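4.2 What people reach for first

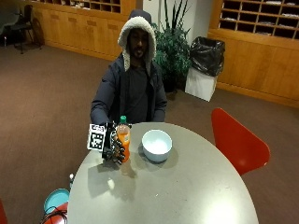

Figure 3. A shared table in the common room at Haltdale, with a bottle and a bowl within reach.

We had supposed, rather fondly, that the order in which people handled things at a shared table would follow the order of a meal, with the crockery settled first and the drinks coming along afterwards. The 96 sittings we looked at in September told a more muddled story, and one we grew quite attached to. Drinks were very often touched before anything else, and a bowl might be left alone for a good while, much as the white one in Figure 3 stands apparently empty beside the bottle of orange liquid that the man has hold of. Haworth, who did most of the coding, suggested that a bottle is simply an easier thing to fiddle with while one is settling in, and we are inclined to agree with her, though 14 sittings at Birkett went the other way entirely. The tables there were longer and people sat further from their things, so the comparison is a loose one, and we come back to it in Section 5.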